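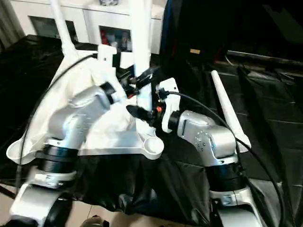
Flat-pack furniture has been part of Australian domestic life for long enough that most households have developed their own customs around it. There is the drawer where surplus fittings are kept. There is the relative who is called upon, and the relative who is not. What has changed over the past decade is the share of the home that now arrives in this form, from bathroom storage to garden seating, and the length of time it is expected to stay there.

We use cookies to improve your reading experience. By continuing you agree to our Privacy Statement. Manage preferences | Accept

The consequences are felt most keenly by the bodies that deal with furniture at the end of its first life. The Caveck Reuse Centre, which serves a largely rental district on the city's northern side, accepts household goods for inspection and resale. Its intake register for the last reporting period recorded 900 items of self-assembly shelving and storage. Of these, 600 were resold. The balance went to materials recovery or to landfill, and the most frequent entry in the register's comments column was a single word: incomplete.

An incomplete item is seldom a broken one. In the Centre's experience, a shelving unit becomes incomplete when it is taken apart for a move. Panels are carried in one vehicle and uprights in another. Fittings are placed in a sandwich bag, the bag is placed in a kitchen box, and the kitchen box is unpacked by somebody who does not recognise its contents. Tenants who relocate each year may repeat the process several times before the unit is abandoned on the nature strip.

Manufacturers have been slow to treat disassembly as part of their responsibility. Printed instructions are written in one direction only. Martens, a supplier of modular household storage, began including a reverse sequence in its leaflets in November, together with a parts drawing intended to be kept. The company has also undertaken to supply individual replacement components for a flat postage charge, a service that it had previously offered only within the warranty period.

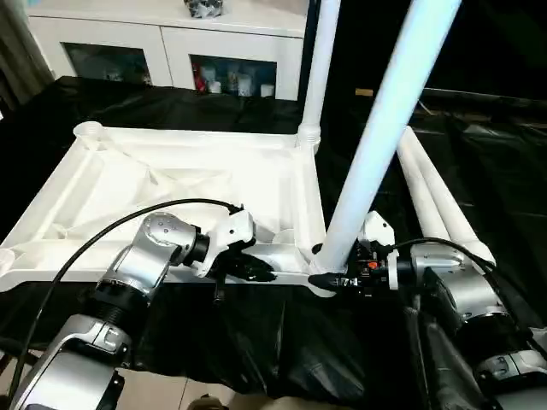 Those measures address a commercial reality as much as an environmental one. A customer who cannot obtain a single missing part will replace the whole article, though not necessarily with one from the same supplier. Vulletti, which sells through garden centres and hardware merchants, has reached a similar conclusion by another route and now stamps a part number on the underside of each component. The number is small and, in the view of several reuse operators, poorly placed, but it allows a missing piece to be ordered without reference to the original packaging.

The choice of material also bears on the second-hand value of an item. Particleboard furniture deteriorates each time a screw is withdrawn and driven again, and a bookcase that has been assembled three times will often have lost its grip at the corners. Solid timber performs better, at a price that places it beyond many first-time renters. Moulded plastic occupies an awkward position between the two. It tolerates repeated dismantling and can be wiped down for resale, yet it fades outdoors, and the recycling pathways open to it differ markedly from one council to the next.

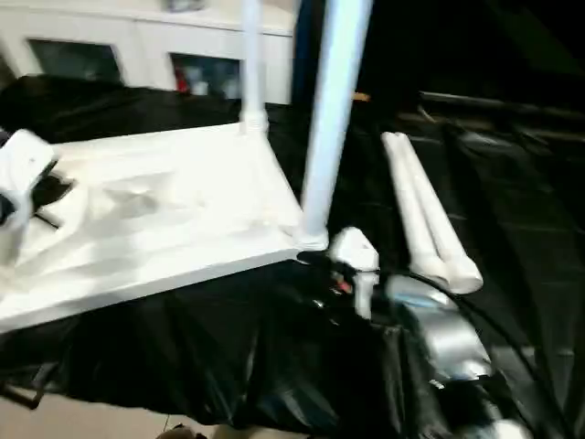

Sorting practice at the reuse centres has been revised accordingly. Staff at Caveck formerly stored panels and uprights in separate bays, an arrangement that made efficient use of the floor and ensured that few sets were ever reunited. Items are now held together from the moment of receipt and checked as a set before pricing. With a plain design the check can be brief: a flat white panel, with two legs standing on it and two loose tubes beside it, can be laid out on a covered table and compared with the parts drawing. Cabinets with doors and runners take considerably longer, and the Centre has set a limit of 60 minutes for any one item, after which it is broken down for spares.

The spares shelf has itself become a modest attraction. Residents may bring a fitting and search for its match at no cost, and the Centre reports steady use by landlords preparing properties between tenancies. The Lemonley Foundation, which funds household reuse programs in regional areas, is considering support for similar shelves at three further sites, subject to agreement on storage space and insurance. Applications from interested councils will be received until the end of the financial year.

Comments

gumleaf_marg
Our tip shop does the spares shelf too. Found two cam locks for a wardrobe I had given up on.

Renter in the inner west
Tape the bag of screws to the back of the biggest panel. Six moves and I have only lost one shelf pin.

P.D.
Would like to see the part numbers made larger. I needed a magnifying glass and a torch to read mine.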